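Flerkholm Shared Kitchen
Utensil and Cutlery Tray Inspection — Checklist with Comments
Period: August
Inspected by: Forough Ranjbar
Reviewed by: Amanuel Habte
Area: serving table, cutlery tray, tray contents

How to read this sheet. Each item is marked OK, ACTION or N/A. Comments follow where there is something to say. Items left over from the last sheet are marked "carried." If you close an action, write your initials next to it on the wall copy and leave the old comment readable.

SECTION A. TABLE AND SURROUNDINGS

A1. Table stable, does not rock when leaned on
OK

A2. Tabletop free of splinters, lifted grain and sharp edges
OK
Ran a dry cloth with the grain and then against it. Cloth did not catch.

A3. Finish intact where utensils are laid out
OK
Please keep using a towel under anything that comes straight out of hot water. The finish on the old table turned cloudy at one end from this and we could not bring it back.

A4. Table wiped down before tray is set out
OK
Detergent and water first, then a clean damp cloth, then dry. Do not spray cleaner with the tray on the table.

A5. Wall behind table clean
OK
Carried item from last sheet (splash marks at the left end) is closed.

A6. Chemicals stored away from the serving table
ACTION
Spray bottle of descaler left on the shelf next to the tea things. Moved to the locked cupboard during the inspection. The label is coming off and the bottle needs a new one before it goes back into use. Amanuel to do.

SECTION B. CUTLERY TRAY

B1. Tray is the correct one for this table
OK
White plastic divided tray. The gray one from the upstairs pantry has turned up down here twice and should go back when found. It is too long for the drawer and somebody will force it.

B2. No cracks in rim, dividers or base
OK
Check the inside corners with a fingertip as well as by eye. Hairline cracks in white plastic are hard to see under the ceiling light.

B3. Compartments clean, no crumbs or residue in corners
ACTION
Crumbs in one of the small compartments. Tray was emptied, washed and dried on the spot. The wider point is that the tray is being topped up without being emptied first. Empty it fully once a week, wash it, let it dry, then refill.

B4. No standing water in tray
OK
Utensils must be dry before they go in. This is the item that fails most often, so it stays on the sheet even when it passes.

B5. Long pieces fit in the long compartment with nothing standing up over the rim
OK

B6. Blades and tines all face the same way
ACTION
They did not at first look. Handles toward the user, always. People reach into the tray without looking, mostly while talking to whoever is next to them.

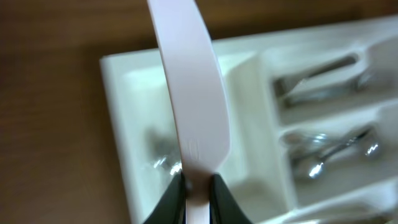

B7. Plastic and metal kept apart where possible
ACTION
We have gone back and forth on this. Plastic knives sitting under metal pieces pick up nicks along the edge, and a nicked edge holds food and is hard to clean. If there is room, plastic goes in its own compartment. If there is no room, plastic goes on top. The Stostari supply list has a second tray in the same size, and I have asked for it under next month's order.

B8. Compartments not overfilled
OK
A piece should lift out without dragging another one with it.

SECTION C. UTENSILS, BY TYPE

Take everything out and lay it on the clean table before starting this section. Do not try to inspect pieces in the tray. Lay them side by side with the working ends pointing away from you and turn each one over once. Anything that fails goes into the box marked REJECT and does not go back into the tray, even for one meal.

C1. Tongs: arms straight and aligned, tips meet
OK
Squeeze and release several times. The arms should come back evenly. Look along the inside where the arms join, which is where food gets trapped.

C2. Tongs: no burrs on gripping ends
OK
Carried action closed. The pair with the burr was from the old Tronard set and has been discarded.

C3. Spoons: bowls free of pitting and discoloration
OK
Light tea staining on one. Soaked in baking soda and warm water, rinsed, passed. Staining alone is not a reason to reject.

C4. Spoons: patterned handles cleaned into the grooves
ACTION
The decorated handles hold residue. The dishwasher does not always get it out. Use the small brush on the hook by the sink and go along the handle, front and back. If the brush is missing, write it on the wall copy and do not use a scouring pad in its place. Pads leave scratches and the problem gets worse from there.

C5. Forks: tines straight, no gaps wider than the others
OK
Do not bend a tine back by hand. Reject the fork.

C6. Metal knives: handle and blade firm, no movement
OK

C7. Plastic knives: no nicks, cracks, whitening or melted areas
OK
Flex gently and look for white stress lines near the handle. A plastic knife with a stress line will snap there sooner or later, usually into food. Reject it.
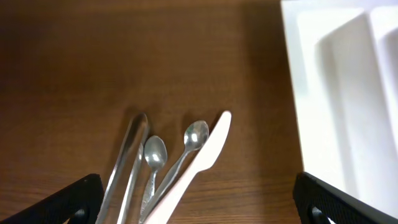

Item C, layout on table: tongs, two spoons, white plastic knife.

C8. No foreign items among the utensils
ACTION
Found a twist tie and a pen cap. Removed. Neither belongs within reach of food.

C9. All pieces suitable for the dishwasher or marked hand wash only
OK
Plastic knives are top rack only. This is on the notice by the machine but the notice is faded. New notice printed and put up.

SECTION D. WASHING AND DRYING

D1. Dishwasher filter cleaned this week
OK

D2. Detergent at correct level
OK
We are on the Luangrath powder now. One scoop is enough. Two scoops leave a film on the spoons, and we had complaints about this in the spring before anyone worked out the cause.

D3. Sanitizer bucket mixed to the posted chart
ACTION
The bucket was mixed by eye. Use the measuring jug. The jug has a line at 500 ml and another at 1,000 ml, and the chart on the cupboard door is written to match those two lines. Test strip after mixing, every time. Strips are in the drawer under the kettle.

D4. Hand-washed pieces air dried on the rack
OK
If a towel has to be used, take a fresh one from the stack. The towel hanging on the oven door is for hands.

D5. Drying rack clean and free of rust
ACTION
Rust starting at one foot of the rack, under the rubber cap. Not in contact with utensils at this point. Will look at it again on the next sheet — if it has spread, the rack gets replaced.

SECTION E. SETTING OUT

E1. Hands washed before handling clean utensils
OK

E2. Pieces handled by the handle only
OK
A reminder was needed during setup. Two people were picking up spoons by the bowl to sort them faster. The sorting does go faster and the spoons then have to be washed again.

E3. Tray set square to the table and away from the edge
OK
Long side along the table. Leave enough space in front of the tray for a plate. When it was set too near the front edge in the past, sleeves caught on the rim and pulled it.
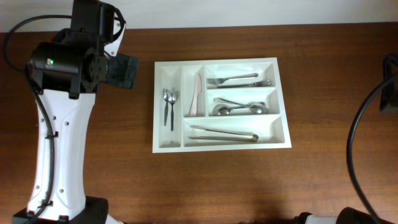

E4. Tray within easy reach without leaning over food
OK
The serving dishes go on the right of the tray and the plates on the left. If the order is reversed people cross over each other, and this is when things get knocked off.

E5. Serving tongs set apart from eating utensils once service starts
ACTION
Tongs are stored in the tray or beside it between meals and that is fine. During service they go on the rest next to the dish they are used for. One pair per dish. Do not move tongs from a meat dish to anything else.

E6. Replacement tongs on hand for drops
OK
3 pairs in the top drawer.

E7. Dropped utensils go to the wash bin, not back to the tray
OK

SECTION F. RECORDS

F1. Previous sheet available and signed
OK

F2. Reject box emptied and contents noted
OK
Box emptied after this inspection. Rejects are written on the back of the wall copy by type.

F3. Reorder list up to date
ACTION
Needs the second tray, brush refills and a replacement cap for the drying rack. Page 22 of the supply binder has the order codes. The codes on the older sheet taped inside the cupboard are out of date, please take that one down.

SUMMARY OF OPEN ACTIONS

A6: relabel descaler bottle. Amanuel.
B3: weekly empty and wash of tray. Everyone on the rota.
B6: blades and tines facing one way. Everyone on the rota.
B7: second tray ordered, waiting. Forough.
C4: brush the patterned handles. Whoever is on dishes.
D3: measure sanitizer with the jug. Whoever opens.
D5: recheck rack foot. Forough, next sheet.
E5: tongs on rests during service. Whoever is serving.
F3: update reorder list and remove old codes. Amanuel.

C8 was dealt with during the inspection and is closed.

Reviewer comments (A. Habte):
Agree with the above. On B7, I would rather wait for the second tray than rearrange this one again, so for now please put the plastic on top. On D3, I have moved the jug to the hook next to the chart. If it walks off again tell me and I will get a second one. Descaler label will be done before the next opening shift.

Next inspection: same sheet, start with D5.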